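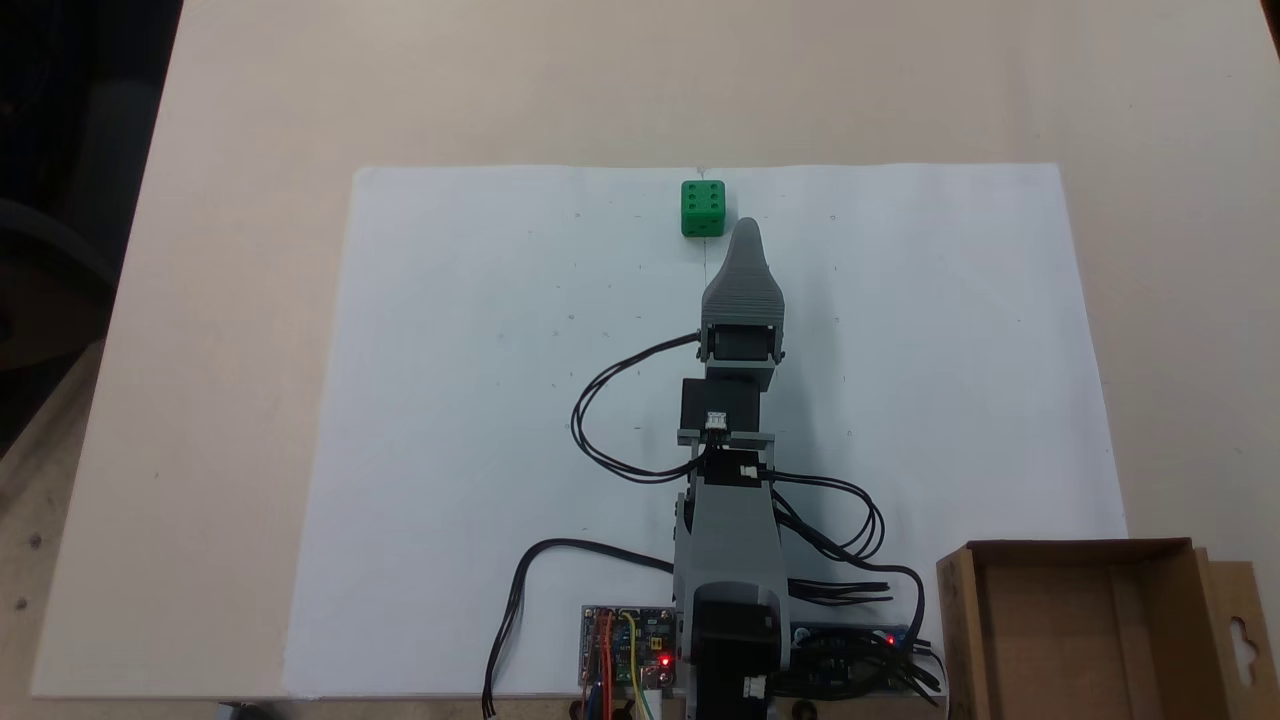

Dullema Manipulation Group, Ostamis Institute

We are sharing a short summary of our August results on placing small objects with a low-cost desktop arm. The full report is with our internal reviewers and will be posted on the group page once they have finished. (1/12)

The question was narrow. If an arm built from hobby servos is given a pick position measured by hand on paper, how much of the remaining error comes from the joints, and how much from the way the paper was measured? (2/12)

Our test object is a green die. It is small, its edges are rounded, and any turn of the cube during a grasp is easy to read from the top face. For the runs reported in this thread the die was set down with the six facing up. (3/12)

The work surface is a sheet of white paper with pencil ticks set out in rows and a thin vertical line near the middle. The line is our zero for base rotation. All positions are given as a distance from the base and an angle from that line. (4/12)

Method: the arm approaches each tick from the base side, stops short of the die, lowers, closes and lifts. It then returns the die to the same tick and withdraws. The offset between the tick and the near edge of the die is measured with a steel rule and entered by hand. (5/12)

We completed 200 trials under this procedure. In 179 of them the die was lifted and returned without a second attempt. A missed grasp was recorded as a miss and was not repeated. (6/12)

Misses were not spread evenly over the sheet. Most occurred in the rows farthest from the base, where the arm is close to full reach and a small error at the shoulder becomes a large one at the fingertip. Positions near the center line gave the least trouble. (7/12)

The correction we tested is the Krūmiņa offset table, a plain lookup of shoulder and elbow adjustments by row. It uses no camera and no force sensing. Filling it in takes one person about 2 hours per arm, and it has to be redone when a servo is replaced. (8/12)

With the table loaded, the far rows improved clearly and the near rows did not change in a way we could separate from measurement error. We therefore make no claim for the near rows. (9/12)

Cable routing deserves more attention than we first gave it. A loop that pulls on the wrist shifts the fingertip, and the shift depends on which side the arm came from. The approach side is now fixed in the protocol, and groups repeating this work should record theirs. (10/12)

Limits of the study: one arm, one object, one sheet. Paper moves and pencil lines have width. The results should not be carried over to heavier objects or to other servo models without new measurements. A second series using the Vikov controller is planned. (11/12)

The trial log, the printable grid and the offset table will be released together with the report. Requests for early access to the log may be sent to the group's shared mailbox, which is read every Friday. (12/12)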